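Rirnthorpe for a week in July, car or no car?

groten_gal
Posted 19/03/2024
Hi all, planning a week in Rirnthorpe with two kids and my mom. Flights are booked, nothing else is. Do we need a rental car or can we get by on the bus? Also is the lake side worth the extra money over the old town. Thanks!!

baoshan_x
No car. Old town is all walkable and the bus to the lake runs every 40 minutes in summer. Parking is a nightmare — we did the car thing once and it sat in a garage the whole week.

kruminao
Disagree with the above. Last bus back from the lake leaves before dinner. With kids fine maybe, but your mom is going to want to sit and watch the sunset and then what. Taxi, if you can get one. Get the car.

baoshan_x
You can book a taxi the day before. Never had one not show up.

kruminao
Lucky you. We waited over an hour. Anyway if you get a car use the outdoor lot behind the train station, cheaper than the garage and 17 minutes on foot to the main square.

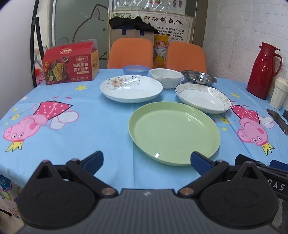
And go up to the Groten lookout early, by lunch its all tour buses. 417 steps from the lower lot, or drive up to the top one. Another point for the car.

groten_gal
Ha, my user name is from that lookout, went there as a kid! Didn't remember the steps. Mom is not doing 417 of anything. So is there a shuttle?

Sihan Yan
There was a shuttle two summers ago, not sure now. Ask at the visitor office next to Nala, the bakery. Get the plum rolls while your there.

cuiping_k
Going against everyone on the old town. Pretty but LOUD in July, bars under half the rentals. We stayed lake side, slept great, kids in the water by nine. Cost more, yes. Would pay it again.

baoshan_x
Depends on the street. Anything uphill from the church is quiet.

cuiping_k
We were uphill from the church the first time. Not quiet.
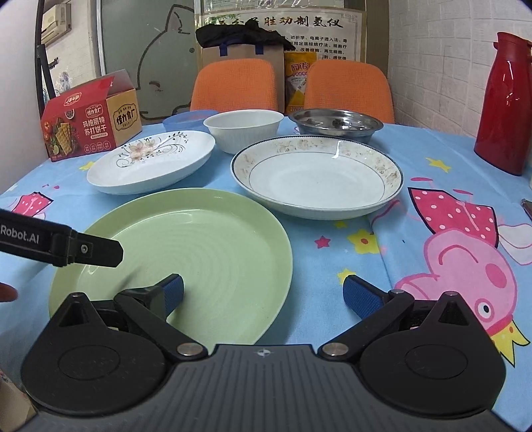
Lake side has a small grocery too, so breakfast and lunch at the rental, dinner out. Saved us a lot. Bring water shoes, the beach is all stones.

Orathai S.
Seconding lake side. We rented from Liao, three rooms and a porch, deposit was 1000 which hurt but it came back in a week. Email them, don't use the form, the form goes nowhere.

kruminao
And how did you get around from there?

Orathai S.
...car

kruminao
Thank you.

groten_gal
OK leaning lake side plus a car for just the first three days, then bus. Does that make sense? Will email Liao tonite.

baoshan_x
Still say skip the car but have fun. Pick it up in town, airport desk charges extra.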